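Assorted box

An assorted box (in the trade, a mixed carton; in Pirstead, simply "the box") is a small package of unrelated dry goods sold or given as a single item. The contents usually include packaged snacks, something to steep or soak, and at least one article that the recipient cannot place. Assorted boxes are distinguished from gift baskets by their shape and from groceries by the fact that no one wrote a list.

Origins

The assorted box is generally traced to the habit of grocers clearing their shelves before the end of the year. Odd stock was packed together, tied with string and offered at a single price in December, when customers were felt to be in a forgiving mood. The practice suited both sides. The shop got its shelf back, and the buyer got a present for a relative whose tastes were unknown or had been forgotten.

In Pirstead the custom was taken up by the general store Wutel, which sold its first numbered boxes at a fixed price of 40 cents. The numbers had no bearing on what was inside. Customers nevertheless developed firm opinions about them, and box 17 was for several years sold under the counter.

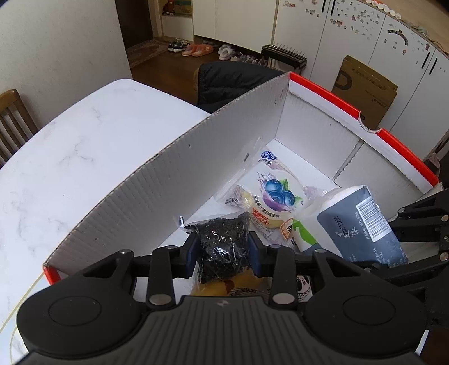
Contents

There is no agreed standard. Most packers work to a loose rule of weight at the bottom and crumbs at the top, and then ignore it once the box is nearly full. Dried goods are favored because they keep well, weigh little and fill corners. Sweets are placed where they will be found first – a courtesy to the recipient, and a useful distraction from the rest.

The mystery article is the subject of some debate. Older packers hold that it should be edible. A newer school allows bottle openers, spare buttons and small calendars, sometimes for the year just past. The Trekutora company, which packs boxes for offices, settled the question in its own catalog by listing the item as "other," a word that has so far covered everything asked of it. 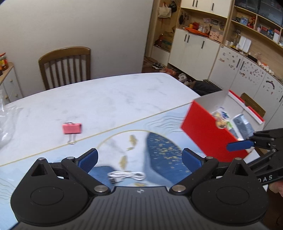
Red and white box with a packaged snack

Opening and customs

Etiquette varies by household. In the most common arrangement the box is opened on the largest table in the house and emptied by everyone at once, after which the good items are found to have gone. Stricter families take turns by age. In the Temba district the youngest person picks first and the oldest may demand a trade, a right that is said to lapse if the wrapper has been torn.

Things taken out of the box tend to stay on the table for some days, where they mix with keys, mail and whatever else the household keeps there. 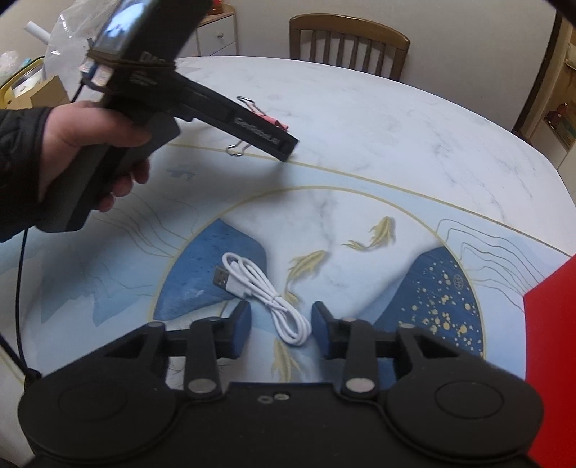 Leftover items are rarely thrown away. They are moved to a drawer, and from there, in many cases, to next year's box. A tin of mustard powder in Temba is widely believed to have changed hands every winter for a generation, though the claim rests mainly on the condition of the tin.

Trade

Sales are seasonal and poorly recorded. Wutel reported 3,262 boxes in its best year, a figure that includes returns. Trekutora offers up to 106 combinations, many of which differ only in the flavor of the crackers. Attempts to sell the boxes in summer have met with little success, and the chocolate versions with rather less.

See also

Care package
Grab bag
Regifting

This page was last edited on 5 Oct 2020.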